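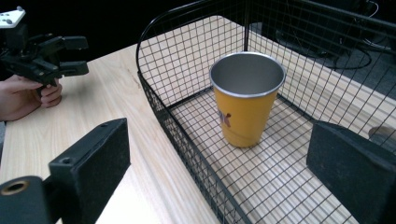
How much should I budget for handheld grippers + props, small group, first time buying

Asked in Equipment and Buying

Trying to put together a budget for February and I keep going in circles. We want to record pick and place demos with handheld grippers, two per person so both hands work. Household stuff mostly. Cups, wire baskets, small things on a table. No arm yet, that's next year's money if we get any.

I have 2,000 dollars total for this round. Quotes so far: Rulska sells a bare pair, cheap-ish, but no spare finger pads and you mount your own camera. Vosteck is more but comes with the mounts and a carry case. Not sure I need a case.

Questions
- one full pair and a pile of spares, or two pairs and no spares?
- do I need to match the grippers to an arm I havent picked
- what do people forget to put in the budget

Metal cups are the main thing for us, tapered ones, plus getting them in and out of a mesh basket. If that changes which pads to get, tell me.

3 replies

Reply 1 (marked helpful)

One pair plus spares. Did it the other way my first time and regretted it, one finger cracked and then we had a pair and a half sitting there for 14 days waiting on a part.

Things I'd put on the sheet before anything else:

Finger pads, at least 3 extra sets. Smooth metal on a hard flat pad can slide, more so on a tapered cup where the sides aren't parallel. Get one softer set and try it before ordering more of anything.
Memory cards and a drive. Video fills up fast. People price the gripper and then have nowhere to put the recordings.
Cables, chargers, a table lamp or two.
Props. Buy doubles of every cup and basket. When the store stops carrying that cup and yours gets dented you'll be annoyed. Also buy a few different baskets, the openings on wire ones catch finger tips and you want to know which ones do it.

Leave some 14 percent unspent. Shipping and import fees ate mine.

On Rulska vs Vosteck, ask both what a single replacement finger costs and how long it takes to ship. That decided it for me more than the price up front. Skip the case, a plastic bin is fine.

Reply 2

just get Vosteck, had mine a while no problems. Pons has used ones sometimes

Reply 3

Disagree a bit with the first answer. Depends how many people are recording. If it's one person at a time then yes one pair. If you have two people wanting the table at the same time the second pair pays for itself quick, and you can steal parts off it in an emergency.

About matching the arm: you don't need to pick the arm now but you do need to know if the fingers can be bolted onto one later. Ask for the mounting drawing before you pay. If the seller won't send it I'd walk away. We bought from Vostier and the adapter plate was a separate order, wasnt on the quote at all, so get that in writing to.

Also check opening width against your widest cup at the rim, not the base. And bring the basket into it. A cup that fits fine on an open table might not leave room for the fingers once there's a wall next to it.

Comment from asker

thanks, didn't think about the wall thing. Going with one pair and the spares, asking Rulska for the drawing and finger price now. Will update when they answer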